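The Rack That Came Home With the Seed Tins

Reading time: 2 minutes

I should confess straight away that I've never worked in a laboratory. My last contact with proper science was a school Bunsen burner and a singed cuff. And yet I now own more test tube racks than anyone with a small terraced house and a job in lettings has any business owning, and I blame a Thursday auction in Letemholm.

I'd gone for seed tins. Lot 167 was two of them plus "sundry lab wares", and the sundries filled most of a tea chest. Santino Godoy, who was bidding against me (he gave up, bless him, and then bought me a coffee), had a rummage and pulled out a wooden rack with brass pins. "You'll want to keep that," he said. So I did, and then of course I wanted another one!

Wood is where most people start. It's lovely, it smells faintly of somebody's chemistry cupboard, and it looks very smart on a windowsill with a few sprigs of mint in it. Wire ones are lighter and rattle. My favourites, though, are the plain white blocks, which have no charm at all until you've lived with one for a week.

What I like is the holes. On a good block they come in graduated sizes, small at one end and fat at the other, so the skinny tubes and the big ones all get a home in a single row. It's like a set of measuring spoons. Empty, it's a handsome little object, and I could happily look at one on a plain brown tabletop all afternoon.

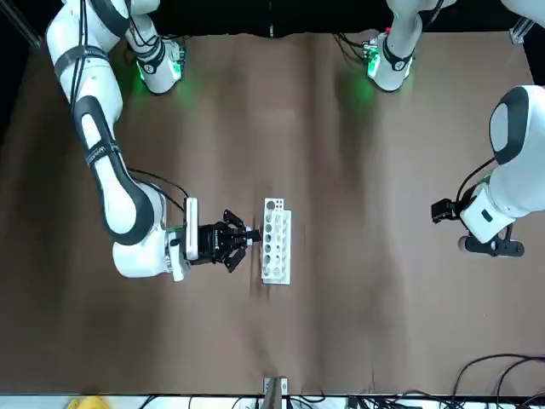
Living with a rack

Trinh Văn, who taught chemistry for years and now mends clocks next door to me, uses his for paintbrushes. Mine holds cuttings at the small end and, I'm sorry to say, pens at the other. My sister keeps saffron and vanilla pods in hers, in corked tubes, and it's far prettier than my spice drawer.

Buying one is easy enough. Look down every hole for old crusty bits, and leave it alone if you don't like what you find. Wash it in warm soapy water with a bottle brush and stand it upside down overnight. Wooden ones only get a damp cloth from me, then a bit of wax in January when there's nothing else to do.

I paid £9 for my last one and carried it home on the bus in my lap. The seed tins are still in the hall, waiting for me to clear a shelf.

Contact us | © Walczak Magazines | Back to top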